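Brandimano cloth gallery, page 2
Posted by Lacey Ellwood, Oct 28, 2021

Quick one, posting between sessions. Soft stuff only on this page. Rigid objects (cups, boxes, the drawer runs) are on page 1 and I'm not redoing that page no matter how many emails I get about the captions.

For anyone new: we go into ordinary rooms with the hand-held grippers, do a small chore by hand, save it, reset, do it again. The learner gets all of it, fumbles too. So far 147 keeper episodes of cloth from the Brusstead rooms. Goal is 600 before we freeze the set. So, yeah. A ways to go.

Bedroom work is slow. A cup sits where you left it. Cloth has a new shape every time you let go, so the reset eats more time than the demo. We gave up on exact resets early on and just drop the thing and start from whatever it lands like. Training likes the variety anyway, or Aravena says so and Aravena reads the curves. 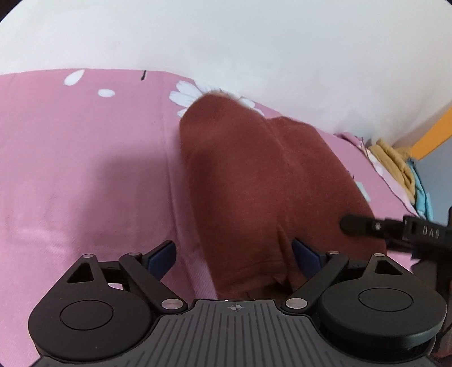 Grip depth is the big argument right now. Pinch too shallow and a fold slips out on the lift. Too deep and you scoop up the bedding along with it, then the whole episode is teaching the wrong thing. Our rule for the week: close low on the bundle, wait a beat, then lift. The waiting matters more than I expected. Without a pause the learner can't find where the grasp ends and the lift starts, and it smears the two together.

Second argument is labels. I want one tag, "cloth, bundled", and be done. Jeltberg wants towel, shirt, sweater, blanket all split out. We tried the split on one batch and two people labeling the same clips disagreed on so many that we threw it out. Half the time a folded thing could be either. Going with the one tag for now plus a free text note if you're realy sure.

Stuff we changed since the last page:

Slower open and close. Everybody was snapping the fingers shut. Looks fine live, awful in playback, you get maybe a few useful moments around contact and then it's over.

Printed bedding stays in. Somebody asked if we should swap to plain sheets so the cloth stands out. No. People own patterned sheets. If the policy only works on plain ones then we made a demo, not a tool.

Dark cloth gets extra passes. Folds in a dark fabric are hard to read on playback even in decent light, and we were short on those. Brusstead has been sending us mostly pale towels, please send other things.

Other laundry can stay within reach. Early on we cleared everything off to the side before each run and the set came out way too tidy.

Failed grasps now get kept under their own tag. Used to delete them. Dumb, in hindsight. Mark the slip, keep the recording, carry on with the regrasp if you can get one.

Numbers for whoever keeps the sheet: 4 sessions this October, last one ran long, about 2 hours lost to a calibration we had to redo from scratch. Check calibration BEFORE the first episode please. Not after lunch. It's on the card taped inside the case lid and has been all month.

Things people keep writing in to ask:

Do both hands count? Not for this set. Single gripper only. Two-handed folding is its own project and Jeltberg has dibs on it.

Can you talk while recording? Sure. Audio gets stripped.

What if the cloth falls on the floor? End the episode there, tag it dropped, save it. Don't chase it with the gripper, we have plenty of floor footage and the wrist angles are terrible.

How long should one run be? As long as the chore takes. Don't pad it out, don't rush. If you catch yourself performing for the recording take a break.

Do I need to smooth the sheet out between runs? No. Leave the wrinkles alone.

Who uploads? Whoever did the session, same evening, straight into the Brandimano folder. Name it room first and then the task. Last batch came in with three differnt naming styles and I spent a morning on it.

Next up is placing: pick up the bundle, move it across the bed, set it down without it falling open. After that, stacking one folded piece on another, which so far goes badly even with bare hands. Aravena is writing the task card, I'll link it when there's a version that fits on one side of paper.

Got a room we could use? Write to me, Lacey. Unmade beds fine.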